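Notebook, bench two. July. Equipment round, second go at the sums.

Started this at ten past eight with the good coffee, so it may get less tidy as it goes on. I'm putting it in the shared notebook so the rest of you can argue with it in the margins before I send anything upstairs. If you only want the ask, skip to where I do the adding up. If you want to know why I've changed my mind about the spare gripper since last time, keep reading.

Where we'd got to: the last list had everything on it. I mean everything, Walid Hijazi had even put down a new kettle (I left it in for a while, I thought it might slip through!). That list was never going to be signed off, and I'd written it in one evening from memory, which is a daft way to plan a year's spending. So this time I've gone back through the work we do on the two-arm table and tried to cost it from there.

The budget line we've got for the bench is 1,340. That's for fittings, wear parts and small stuff, and it's separate from the service contract with Vandura, which comes out of another pot and which I'm not touching here. It has to last until the next round opens. Last time we'd eaten most of it before the halfway mark, nearly all on things we bought in a hurry, with next-day delivery on top. I went through the delivery charges and felt a bit sick. One of them cost more than the thing in the parcel.

So, fingers. We buy the gripper fingers from Herkeo and they come in packs of 14. Why 14 I've never found out, it doesn't divide nicely into anything we do. The two arms have a parallel gripper each, with two fingers on each, so a full change uses four, and a pack gives you three full changes and two left rattling about in the drawer. The drawer currently has a lot of these leftovers in it, and they're from different packs with slightly different finishes, and I don't like mixing them. Walid says they're all the same. I say put two odd ones on and watch what happens with anything smooth. We've agreed to differ, but I'd like it noted that I'm the one filling in the form.

What wears them out is edges and corners. Flat-sided boxes are kind to fingers. The hard cases with straps are not, because you're asking the tip to get hold of something at the rim where there's hardly anything to hold, and there's a cord in the way as well. And the strap work is most of what we've got coming. So whatever I budget for fingers ought to follow the number of strap jobs, and last time I just split it evenly over the months, which made no sense at all.

I've been looking at the right arm in particular. It does the holding at the corner while the left one waits its turn above the lid, and I think that's going to be the pattern for most of the sequence. If one side gets the rough end of it every time, then we should be swapping that side's fingers more often and leaving the other alone. That alone might get an extra few weeks out of a pack. I haven't proved it. I'm going to start keeping the old ones in labelled envelopes, left and right, so that by the next round we can lay them out on the bench and see.

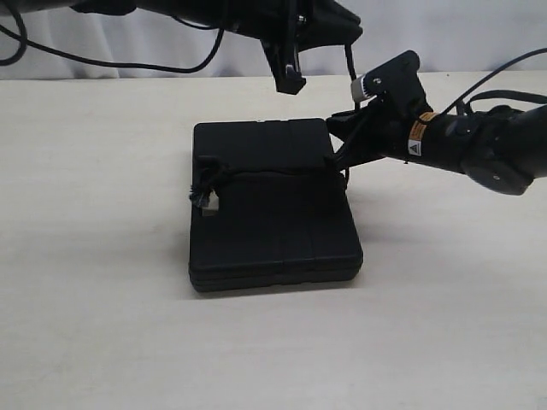
Page last changed: July, 16:20 (added cable prices, corrected the finger pack size)

Back after lunch. Right, cables, which I'd completely left off the first list.

I don't know how I managed that when they're the thing I grumble about most. Both arms have them looping out in big curves, and there's one hanging straight down from near the left wrist, behind the case. It's been fine so far. But every time we change what the arm is doing we change where the slack goes, and sooner or later one of those loops is going to find its way between a finger and something we're trying to pick up. I'd much rather spend a little on tidying now than lose an afternoon to a snagged lead.

The choice is between proper sleeving, which Kaczorowski will cut to length for us, and a bag of hook-and-loop ties from wherever is cheapest. Sleeving looks lovely and it's a pain when you need to get one cable out. Ties look scruffy and take ten seconds to undo. For a bench that gets changed as much as ours I'm leaning towards ties on the moving parts and sleeving only on the fixed run to the back of the table. I'd want somebody to check the bend at the wrist before we strap anything down hard, though. If we pull the slack out of it with the arm tucked in and then send it across to the far side, we'll know all about it.

Kaczorowski do offer a discount if you order over a certain length, and I very nearly fell for it. We'd have had sleeving coming out of our ears. No.

Next, the thing I really wanted to write about, the spare gripper.

On the old list I had a whole spare gripper, brackets and all, as the top item. Drustomero quoted us 1,000 for it. You can see the problem without a calculator: out of 1,340, that leaves 340 for everything else, fingers and cables and all the bits that go missing. I'd argued for it on the grounds that if one goes down we lose the bench, because nearly everything on the plan now needs both hands. That's still true! One arm on its own can push a case about the table but I wouldn't fancy asking it to deal with the strap by itself.

But I went back through the notebook to see how often we'd stopped work for a gripper, and the entries are nearly all for the same two things. Fingers worn, or something come loose at the mounting. Neither of those needs a new gripper. The first wants fingers in the drawer, and the second wants a decent set of fasteners and five minutes with a driver before we start in the morning. There's exactly one entry where the gripper itself was at fault, and Vandura sorted it under the contract. We moaned about the wait, I know, I found my own moaning in the margin. Still, we wouldn't have been able to justify 1,000 to shorten it.

So what I'm proposing is that the spare gripper comes off this list and goes on the big equipment list, where it will be up against other people's big things and will have to take its chances. Drustomero have said they'll hold the quote for the next round, and I've asked them to put that in an email. Walid is not happy about this. He's written NO in pencil next to it on my printout, and underlined it. His point is that once something moves to the big list it never comes back, and he's got a fair few examples. My point is that we can't spend three quarters of our money on a thing to leave in a cupboard. If anyone has a third opinion I'd be glad of it, as we've both stopped listening to each other.

Adding up, then. I'm leaving the individual prices off this page until the quotes are all back, as I got told off last time for writing down guesses that then turned up in someone's slides. In order of how much I'd fight for them:

Fingers, two packs from Herkeo, ordered together so we pay for delivery once.
Fasteners for the gripper mountings, a proper boxed set in the sizes we use, and a driver that lives at bench two and does not go walkabout.
Ties for the arm cables, plus one length of sleeving for the fixed run.
A few spare straps and cords for the practice cases. The ends go to fluff, and once they've gone to fluff they behave differently, and then we're testing the fluff.
Replacement warning labels, if we've got anything left. The ones we have are all right, it's just handy to have a sheet in.

I'd like to keep a bit back unspent, for the thing we haven't thought of. There's always one. Last round it was a connector I'd never heard of until the morning we needed it.

Two things I want to plan for that aren't purchases, quite, but do cost us.

Time on the bench. Every hour spent changing fingers or re-routing cables is an hour not running, and I've never put that in the sums. I'd like us to start writing it down, nothing fancy, just start and stop times in the margin. It'd help enormously with the argument for the big list. "We lost this many hours" goes down better than "it's annoying", which as far as I can tell was the whole of my case last year.

And the cases. We've been practising on whatever black case came to hand and it does the job, but black fingers on a black strap on a black lid is hard going when you're trying to review a run afterwards and work out where the tip ended up. I don't want to buy new cases for that. A strap in a daft bright colour would cost next to nothing, and I might put one in with the spares. Does anybody object to orange? We'd need to check it handles the same as the black cord, as a stiffer one would muddle the results.

Still to do:

Chase Herkeo for the price on two packs.
Get the Drustomero quote extension in writing.
Measure the fixed cable run (tape measure's in the second drawer, under the odd fingers).
Ask upstairs whether the driver counts as a tool or a fitting. Tools might come out of a different pot, and then I could have a nicer one.
Talk to Walid about the pencil.

Later, nearly five. Upstairs says the driver is a tool. So that's off our line, and I've moved the difference into the bit we keep back. Herkeo haven't rung. I'll try them again first thing and put the figure in when I've got it.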